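Clokura starter kit for small robot arms goes on sale in April

Vass, Wednesday, February 7, 2018 - I get to write the fun ones now and then, and this is one of them! After a long winter of swapping parts in and out of the box (and arguing over the colour of the manual), we at Brerneo are ready to open orders for Clokura, our pick-and-place kit for people who already own a small arm and want to put it to work.

Clokura is the software, a two-finger gripper setup guide and a set of 39 practice tasks, all in one carton. You teach the arm a job by moving it through the steps yourself, save it under whatever name you like, and play it back. The first tasks are plain ones - pick up a block, set it down in a box, move it to another box - and they get fussier from there. I did the first five over a lunch hour, and I'm the one who writes the press releases.

We've tried to keep it friendly to ordinary tables in ordinary rooms. Patterned tablecloth? Go ahead. The position check looks for the object you've taught it, so you don't have to lay out a plain white mat before you start.
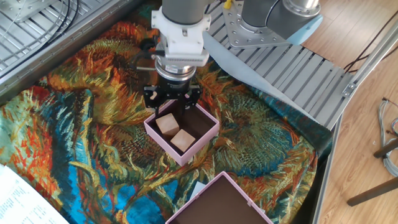 One of our early testers at Grastineck told us the block tasks were the part they'd expected to skip and ended up repeating all week, mostly to get the release height right. They also said the manual needed a better chapter on grip force, and they were dead right about that. We've rewritten it, and it's now 20 pages with a troubleshooting table at the back.

The kit sells for $400, and that includes a year of updates. Over 400 people have put their names on the waiting list so far, and they'll get first go at ordering before we open it up to everyone else. Arms aren't included, so please check the fit list on our website before you buy.

Schools and clubs can ask us for a loan kit through the Brerneo front desk in Vass. Review units go out in the order we hear from you, so drop us a line early if you'd like one.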